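3.2. Reprise de la compétition après une interruption longue : les données de Brimance

Le retour d'un pilote de motocross après une longue absence est un objet d'étude passionnant, et encore étonnamment peu documenté. Les travaux sur la fatigue de l'avant-bras portent presque tous sur des pilotes en pleine saison. Nous avons donc suivi 13 pilotes amateurs qui avaient manqué au moins 2 saisons complètes, pour blessure ou maladie, et qui reprenaient l'entraînement sur le circuit de Brimance entre décembre et mars.

Chaque pilote roulait avec sa propre machine, équipée du boîtier d'acquisition Vindska fixé sous la selle. Au total, 480 tours chronométrés ont été enregistrés. Après retrait des tours interrompus par une chute, un drapeau jaune ou une perte de signal, 458 ont été conservés pour l'analyse. La piste était arrosée avant chaque séance, et les relevés d'humidité du sol figurent en annexe avec les réglages de suspension.

Le premier résultat nous a franchement enthousiasmés : la vitesse de passage dans les virages relevés revient très vite, parfois dès la deuxième séance. Les pilotes retrouvent leurs trajectoires, leurs repères de freinage, jusqu'à leurs petites manies à l'entrée de la section de vagues. La régularité, elle, se fait attendre. L'écart entre deux tours consécutifs reste élevé pendant plusieurs semaines, surtout en fin de manche, quand la force de préhension mesurée au dynamomètre a déjà nettement baissé.
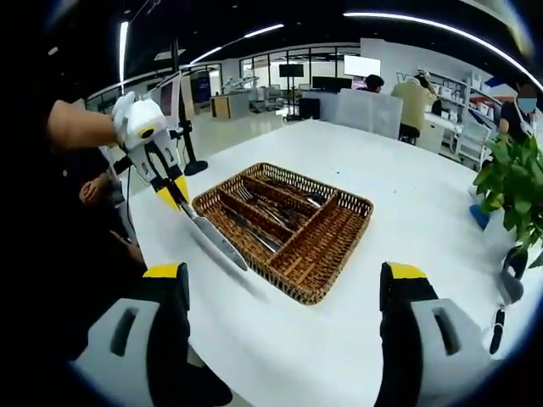

Figure 4. Panier à couverts en rotin tressé, à compartiments, avec fourchettes, couteaux et cuillères.

3.3. Force de préhension et gestion de l'effort

La force de préhension a été mesurée à l'arrêt, gants retirés, avant la première manche puis dès le retour au stand. Les profils sont très contrastés, et c'est là que l'étude devient vraiment intéressante. Certains pilotes serrent le guidon dès le départ et s'épuisent avant la mi-manche – leur courbe de temps au tour se dégrade alors d'un coup, sur deux ou trois passages. D'autres, souvent plus expérimentés, tiennent davantage la machine avec les genoux et perdent peu de force dans les mains.

Le protocole de reprise Nirska, qui alterne manches courtes et récupération active, a été bien accepté. Il se prête bien aux petits clubs : un chronomètre et un dynamomètre suffisent. Nous aurions aimé le comparer à une reprise libre sur le même tracé, mais l'effectif ne le permettait pas. Une seconde campagne est prévue à Mudgway, sur un terrain plus sablonneux où les ornières se creusent vite et sollicitent autrement les avant-bras.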